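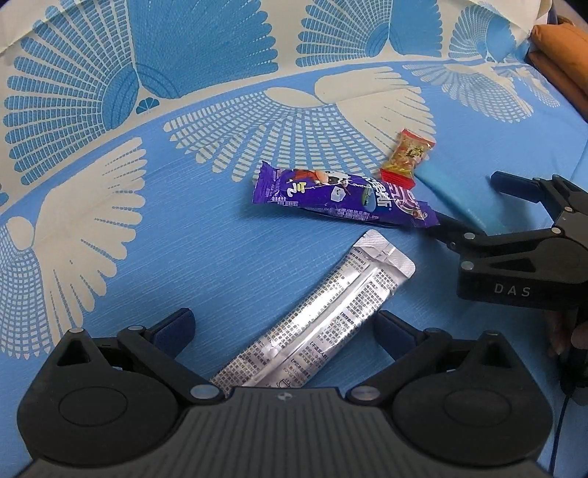
Do-yoon Song wants the stick sachets kept out of the snack bags altogether, one split in transit last August and everything in the parcel got powdered. Fair point. So from now on drink sachets go in their own zip bag, flat, and THEN into the parcel. Please pass that on to whoever packs with you.

Rest of the snack swap news, quick becuase the sheet closes at 6 pm:

166 parcels signed up so far. Limit is still small stuff only, single wrapped, nothing that melts. Chocolate people, sorry, wait for cooler weather. Crimped packets travel fine if you don't fold the ends over.

Sort everything on a bedspread or a big cloth before you bag it. Way easier than a bare table, the little candies don't roll off and you can see if you've got two of the same. Seon-mi Seok does hers by size, biggest packets first, candies tucked in the gaps last. Copied her this month and got two more things in per bag.

Labels: if the wrapper is all in Chinese or Korean, stick a note on with what it is and any nuts, milk or egg. Pencil is ok. A guess is not ok, leave it out if you can't read it.

Padded envelopes are back at Yang, ask at the counter. Porurier still has the smaller ones but only in the 1,000 box, so share with somone.

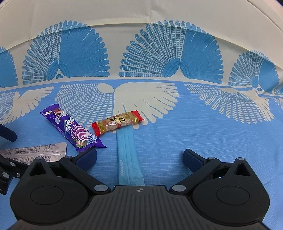
Drop-off

Side door at Eltent, 4 pm to 6 pm. Name on the outside of the bag, list on the inside. Late bags go in the September round.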